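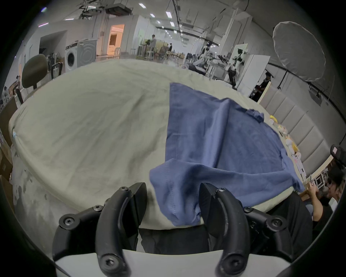

House rules for folding work, October edition

I keep a list of rules for the people who record cloth handling with the hand-held grippers. The first version fit on an index card. The current one is two pages, and I rewrote most of it on Monday, so I'm putting the main points on the blog where I can find them again.

Our project is called Kudholm. The target for the garment set is 600 accepted demonstrations. We stand at 349. Everything below comes from reading the reject notes for the ones that didn't make it.

1. Say what "done" means before you start

Most of our rejects were arguments about the end state. One person stopped when the shirt was folded in half, another squared up the sleeves first. Both are fine. Mixing them under one task name is a problem. Each task sheet now has a written end state, and if a fold doesn't match it, you mark it failed yourself and move on. Don't fix it with your free hand.

2. Grip the hem or a seam

A single layer in the middle of the cloth slips, and when it slips people squeeze harder and drag the whole garment. Close on a hem or a seam, lift, pause for a beat, then move. The pause matters more than I thought it would. Without it the start of the lift and the start of the pull run together and the labels land in the wrong spot.

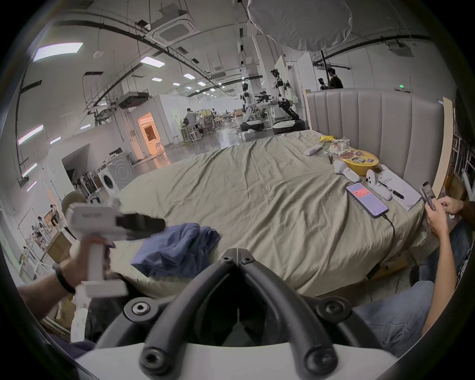 I also ask people to keep the speed close to what they would use at home with a basket of clean laundry. Slow and careful looks nice on playback but it teaches a pace that no one wants from a household machine.

3. Leave the clutter, but write it down

We went back and forth on this one. The old Allstead checklist, which I borrowed from when I started, says to clear the surface completely before every take. I dropped that. Beds and tables in real homes have phones, snacks and pens on them. Our rule is that small stuff may stay as long as it's on the session sheet and nothing sharp is within reach of the cloth. Scissors go back in the drawer. We are not good at this yet.

Cables get the same treatment. A charging cable can stay if it doesn't cross the part of the sheet you're working on. 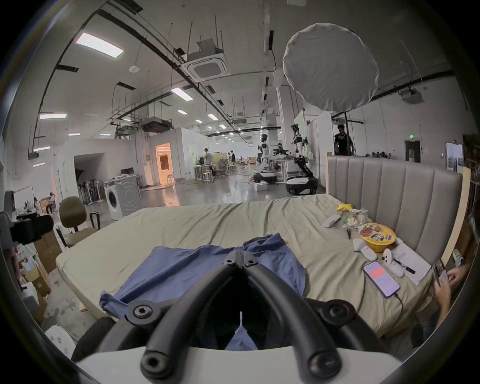 4. Check the tool every 2 hours

Open and close it fully 4 times. Look at the screws at the finger joints. If one has backed out, stop and tighten it, then note the time on the sheet so we know which takes to look at again. Wipe the fingertips while you're there.

5. Change the starting pose

Pick the garment up and drop it between takes. Don't lay it out. People are tidy by habit and will set a shirt down the same way all afternoon if you let them.

6. People in the room

Anyone may walk through, sit down or make a call during a session. They need to have signed the Hustwood form first, and they need to keep their hands out of the work area while the tool is closed on something.

Still open: whether a failed grasp followed by a good one counts as one demonstration or gets thrown out. The Sjögren sheet keeps them and adds a flag. I'm leaning that way, but the flag has to go into our form before anyone starts using it.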